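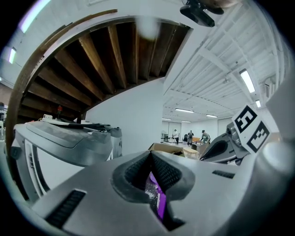 When Thijs Nijs took over infrastructure at Grolberg, a regional building-supplies wholesaler, the company's order system was running on hardware older than some of the staff using it. The servers sat in a converted storeroom behind the main warehouse. The air conditioning had failed twice the previous summer, and the second time the stock database was unavailable for most of a working day.

"We had branches writing orders on paper and reading them out over the phone," Nijs says. "The phones still worked. That was the good news."

Grolberg sells roofing, insulation, fixings and timber to contractors, and most of its trade happens before nine in the morning. A builder who cannot get a price at 6:30 drives to a competitor. That narrow window shaped nearly every decision in the move that followed, a two-year transfer of the company's core systems from the storeroom to a mix of rented data center space and public cloud.

The first job was finding out what the company had. The asset register listed a few dozen servers and a handful of databases. It did not list the scheduled jobs, and those were what kept the business running. Nijs and his team found 1,953 of them, spread over old Windows machines, two Unix boxes and a desktop PC under a desk in accounts. Some moved price files between branches. Some printed delivery notes. A good number produced reports that were emailed to people who had left.

The team switched off 833 jobs in the first round. The method was simple: disable a job, wait through one month-end, and see who called. Nijs kept a log of the calls. There were fewer than he had feared, though one of them came from the payroll supplier and was not friendly. A job labeled "test2" had been sending over the overtime figures since a previous manager set it up as a stopgap. It was back on within the hour.

"After that we stopped trusting names," he says. "If it was called test, we looked at it twice."

The remaining jobs were sorted by what they touched. Anything that fed the counter system went to the end of the line. Reporting went first, on the theory that a late report annoys people and a late price loses a sale.

For the scheduling work Grolberg chose a tool called Plallent, which runs jobs across both cloud and local machines from one console. It was not the cheapest option. Bakker, the consulting firm hired to check the plan, had recommended a scheduler built into the cloud platform itself, at a lower price. Nijs went against the advice. Six branches are in areas with poor connections, and he wanted something that would keep running locally when the line dropped.

Wim Verbruggen, who led the review for Bakker, still thinks the decision could have gone either way. "On paper, you pay for a second product and somebody has to learn it," he says. "But they had outage records for those branches and I had a spreadsheet. I put my objection in the report and we moved on."

The report ran to 60-odd pages, and Verbruggen admits that most clients read the first four. What he would like them to read is the section on data transfer charges. Moving data into the cloud costs little or nothing in most contracts. Moving it out again is billed, and a company with a habit of copying whole tables between systems every night can run up a large bill without doing anything new.

Grolberg had that habit. The product catalog was being copied in full to every branch each evening, whether or not anything had changed. In the storeroom this cost nothing. In the test month after the catalog moved, the transfer charge was higher than the charge for the database. Two developers spent most of June rewriting the process so that only changed records went out.

The bigger argument inside the company was over Buso, the order system itself. Buso had been written for Grolberg in the late 1990s and extended ever since by whoever was available. It handles customer-specific pricing, and in the building trade almost every customer has a specific price. Management wanted it replaced. The sales staff did not. They could enter a twelve-line order with the function keys while talking to a customer, and the packaged systems shown to them all needed a mouse.

In the end Buso was moved more or less as it was. The database was upgraded, the application was placed on virtual machines in the rented data center, and the screens stayed the same. Consultants call this approach "lift and shift," usually with some disapproval. Verbruggen is more relaxed about it.

"If you move it and rewrite it together and the prices come out wrong, you don't know which change did it," he says. "Move it first. Then you have one problem at a time."

To check the prices, the team took 2,000 past orders and ran them through the old and new installations side by side. The totals matched on all but 3. Two of those came down to a rounding setting in the new database. The third was an error in the old system, which had been giving one roofing firm a discount that expired years ago. Sales decided to let the customer keep it.

The cutover took place over a holiday shutdown. Nijs slept at a hotel near the data center and had the old servers kept powered up for another six weeks – longer than planned, at the request of the finance director. They were never needed for orders. They were needed once for a tax query, when it turned out the archive of scanned invoices had been left off the transfer list.

Running costs are a little lower than before, mainly from dropped maintenance contracts and a smaller power bill. Nijs does not claim the project has paid for itself, and says the savings case presented to the board was too optimistic about licenses. Branch outages are down. The poorly connected branches still lose their lines, but orders queue locally and go through when the connection returns.

Buso's replacement is back on the agenda for next year. A working group from the sales counters has written the first requirement, which is that it must be possible to enter an order without touching the mouse. Two vendors have already withdrawn.

The storeroom is being used for insulation samples.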